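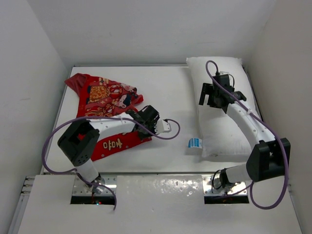

Wer sich von Berufs wegen durch Promi-Portale liest, kennt das Muster: Zwei Menschen verlassen getrennt ein Restaurant, und am nächsten Morgen steht fest, dass sie ein Paar sind. Bei Callum Greenwood und Tamsin Pearce hat dafür ein Abend im November gereicht. Seither gelten die beiden Hauptdarsteller der Serie »Brellby« als »unzertrennlich«, und jedes Portal schreibt es vom nächsten ab. Zwei weiße Roboterarme nebeneinander an einer Tischkante, jeder auf seiner eigenen Platte montiert, wären nach dieser Logik vermutlich auch schon verlobt. Nähe genügt als Beweis, und wer nachfragt, gilt als Spielverderber.

Ich habe mir die Mühe gemacht, der Geschichte nachzugehen. Am Anfang steht ein einziger Beitrag auf Prindeck, einem Klatschportal, das keine Quelle nennt und von einem »Insider« spricht. Der Insider weiß, dass Pearce gelacht habe. Er weiß auch, dass Greenwood ihr die Jacke gehalten habe. Mehr weiß er nicht, und trotzdem lagen binnen einer Woche 700 Kommentare darunter, in denen über Hochzeitsorte gestritten wurde. Auf Flamomico wurde daraus eine Bilderstrecke mit 10 »eindeutigen Zeichen«. Zeichen Nummer vier: Beide tragen Grau.

Nun kann man sagen, das sei harmlos. Die zwei sind erwachsen, sie verdienen gut, und ein bisschen Gerede gehört zum Geschäft. Mich überzeugt das nicht recht. Es fällt doch auf, dass die Gerüchte genau dann auftauchten, als die zweite Staffel beworben werden musste. Die Agentur Mac Mathúna, die beide vertritt, hat weder bestätigt noch dementiert. Sie »kommentiert das Privatleben ihrer Klienten grundsätzlich nicht« – ein Grundsatz, an den man sich offenbar erst wieder erinnert, wenn das Schweigen mehr einbringt als der Satz »Da ist nichts«. Beweisen kann ich das nicht. Ich behaupte es auch nicht, ich wundere mich nur.

Unangenehm wird es bei den Leuten, die gar nicht mitspielen wollten. Greenwoods frühere Freundin, keine Schauspielerin und nie auf einem roten Teppich, bekam nach eigenen Angaben 3.000 Nachrichten von Fremden. Manche trösteten sie, andere wollten wissen, was sie falsch gemacht habe. Ihr Konto ist inzwischen privat. Prindeck hat darüber natürlich auch berichtet, Überschrift: »Sie zieht sich zurück«.

Die Fans nehme ich da nicht ganz aus. Man liebt zwei Figuren und möchte, dass die Sache nach dem Abspann weitergeht, das verstehe ich sogar. Aber wer so fest daran glaubt, sollte sich wenigstens fragen, wer ihm diesen Glauben gerade verkauft. Die neue Staffel von »Brellby« ist übrigens ziemlich mittelmäßig. Darüber habe ich in all den Artikeln kaum eine Zeile gefunden.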